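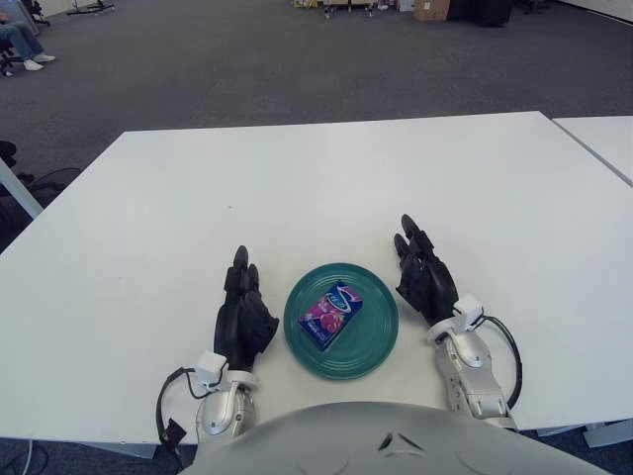 The ridged plate with the little berry box on it, on the white table

From: Marites Villanueva
To: Everyday Dishes list
Date: Fri 13 May
Subject: Re: Ridged plates, are they worth it?

Hi Waltraud, hi all,

Oh good, a plate question! I was starting to think this list had gone over to teapots for good. I'll answer in bits under yours, and then I have a question of my own about tables at the end, so please don't stop reading when you get bored of ridges.

Waltraud Haslinger wrote:
> I have been offered a set of 6 dinner plates, dark blue-green, with rings
> pressed into them all the way around like a record. I like the color
> very much but I have only ever had smooth plates and I am suspicious.
> Do the rings fill up with food? Do they make a terrible noise with a
> knife? And does anyone use such a dark plate on a white table? My
> kitchen table is very white and my sister says it will look like a hole
> in the table.

Tell your sister I disagree. Mine goes on a white table all the time and I love it there. I'd go so far as to say the white table is the best place for it. I had it on the brown oak one at home for a while and it just sank — you'd walk past and not notice there was a plate out at all, and I once set a stack of mail on top of it. On white you see the whole circle right away, and the ridges get a chance to show. They need light coming in from the side, though. With a lamp straight overhead the plate goes flat and you might as well have bought a smooth one.

On the color, be warned that it won't hold still. I say teal. Kaisu Hakala says green and has said it for two years, and we've had this out over lunch more than once. On a cloudy morning I'll give her green. If you're matching napkins, take the plate with you to the store, or one plate anyway. I bought a set of Usturex napkins from memory and they turned out to be a swimming pool color, and they now live in the drawer with the birthday candles.

Now, the rings. Yes, they fill up, a little. It depends what you eat! Toast crumbs are the worst, they get down into the grooves and lie there looking at you. Rice is fine. Anything with a sauce is fine if you rinse it the same evening, and a misery if you leave it overnight. I did that with a lentil thing and ended up going around and around with an old toothbrush at seven in the morning. What works for me now is a round brush with short bristles, the kind sold for mushrooms, and you follow the rings with it instead of scrubbing across.
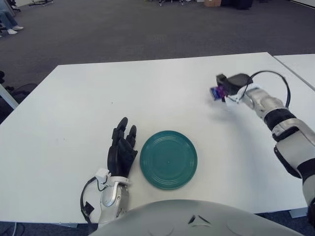

For drying, stand them up. I used to lay mine face down on a towel and there would always be a ring of water left sitting in there the next day, and then it dries to that chalky line if your water is anything like ours. Upright in the rack they drain by themselves. If you've got hard water, a splash of vinegar every now and then takes the chalk off, and do it before you put them away for the summer, because a chalky line that's been there since last May is a whole different animal.

The noise. Hmm. With a table knife it's a sort of zip if you cut across the ridges, and I don't mind it, but Eetu Laitinen puts his hand over his ear when he sits next to me, so it may be one of those things like chalkboards. I don't serve anything on it that needs real cutting. Open sandwiches, fruit, cake you can eat with a fork. For a pork chop I'd get down a smooth plate and be happier.

You didn't ask, but I'd say what I use it for most is holding things that are still in their wrappers. Snacks, mostly, little boxes and packets. I know some of you think it's silly to put a packet on a plate (Eustaquio, I remember the speech). But a small bright box looks so nice sitting in the middle of all those rings! Something pink or purple especially. It looks like you meant it. The same box straight on the table looks like somebody forgot to put the groceries away. And it gives people a place to put the thing back when they've picked it up and read the ingredients and decided they'd rather have coffee.

One thing to check before you say yes to your set of 6: put a small box on each plate and give it a nudge with your finger. On some ridged plates the center is a bit domed, so anything with a flat bottom spins like a compass needle. I had two from a Gornden seconds sale that did it, and I gave them to my cousin for under her plant pots. Then stack the whole lot and see if the stack leans. Ridged plates can be fussy about that, and if the rings aren't quite even you get a tower of Pisa in the cupboard.

And look at the bottoms for scratches. I'm not a fan of felt between plates, it holds dust, but a paper napkin between each one costs nothing. Mine sit on the shelf above the Skinner mixing bowls and I lift them down one at a time with both hands, as I'm short and the shelf is not.

Okay, my own question, and this one's for anybody who pushes tables together for a big meal.
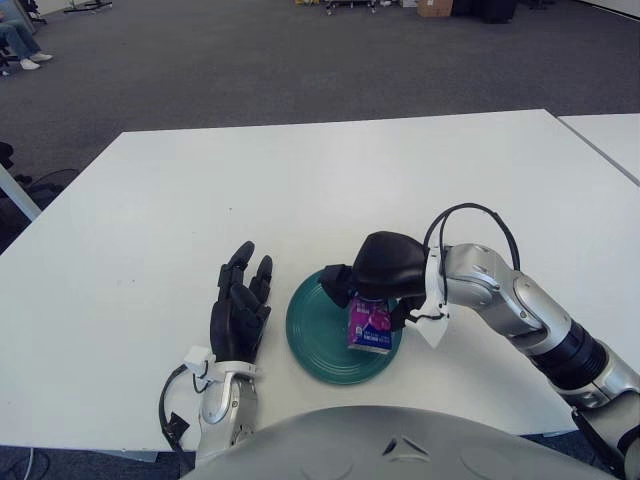 I've been going back and forth on whether to cover the join when I've got two tables end to side, and I can't make up my mind. A cloth hides it, sure, but then I lose the white, and the white is what I like the dark plate on. What I mean is one white table butted against the right edge of the other and running off to the side. They're a decent match for color, so I could live with the line. What worries me is elbows and stemware. Somebody always puts a glass right on the join, and then somebody else leans. My thinking so far is to keep every plate well clear of it and use the join itself for the bread, which doesn't care. But if one of you has a runner that's narrow enough to cover a join and doesn't look like a bandage, please tell me what it is and how wide.

Eustaquio Villaseñor once wrote something to this list on runners, a long one, with measurements. I've been looking for it in the archive and all I can find is the part where everyone argued with him. The archive says there are 1,684 messages with "table" in the subject line, and I got through 396 of them before my tea went cold, so if you still have a copy, Eustaquio, would you send it again? I promise not to argue until I've read to the end.

Oh, and Waltraud, back to you for one second. You wrote:
> The seller has also a matching serving dish, the Stanine oval one, but
> wants to sell it only together with the plates.

I'd ask if you can see the oval in daylight before you agree. Matching sets from that color family drift a lot from one batch to the next, and an oval that's a shade off next to six round ones would bother me every single Sunday. If it really does match, take it and use it for asparagus! You've got the right month for it.

Let us know what you decide, and what your sister says when she sees them on the table.

Marites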